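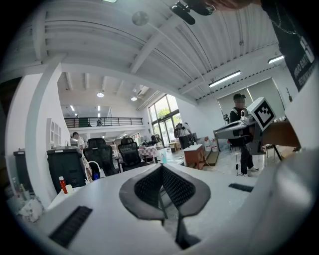
Fluorescent tubes and pendants in one open room, how to match color?

Posted by Celeste Garrido in Lighting and Electrical

I look after a shared workspace with a mezzanine at the back. The ceiling is white slats with white beams. There are fluorescent tubes under the beams, round pendant lamps lower down toward the mezzanine, and small recessed lights above it. Tall windows at the far end give decent daylight until late afternoon.

After 4 pm the tube side looks blue and the pendant side looks yellow. People who work near the middle complain about both. I want to replace the tubes first and leave the pendants for next year. What color temperature should I buy, and do I have to rewire for LED tubes? The building manual only says "Bumitz ballast, replace like for like."

Herman Hartono

Read the print on the pendant bulbs before you buy anything. If they are 2700 K, new tubes at 4000 K will leave you with the same split you have now. 3500 K tubes with 3000 K bulbs in the pendants is a mix most people stop noticing. The bulbs are a cheap swap and don't need to wait for next year. Buy CRI 90 for both if the budget allows.

On wiring, there are 3 options:
Type A runs off the existing ballast. Check the tube maker's compatibility list for your ballast model.
Type B bypasses the ballast and takes line voltage at the sockets. Needs an electrician and a label on the fixture.
Type C uses an external driver. Better dimming, more labor.

With white slats overhead you get a lot of light back off the ceiling, so don't go up in lumens. Change 2 tubes, leave them a week, and measure at desk height after dark. 300 lux is fine for general work. Add task lamps where someone needs more.

Kyriaki Petridis

Had the same at our place. We went Type B, no regrets, the old ballasts buzzed. Turn the breaker off obviously.

Oriana Cabral

Just get smart bulbs. You can set any color from your phone.

Herman Hartono

That covers the pendants if they have screw bases. It does nothing for the tubes.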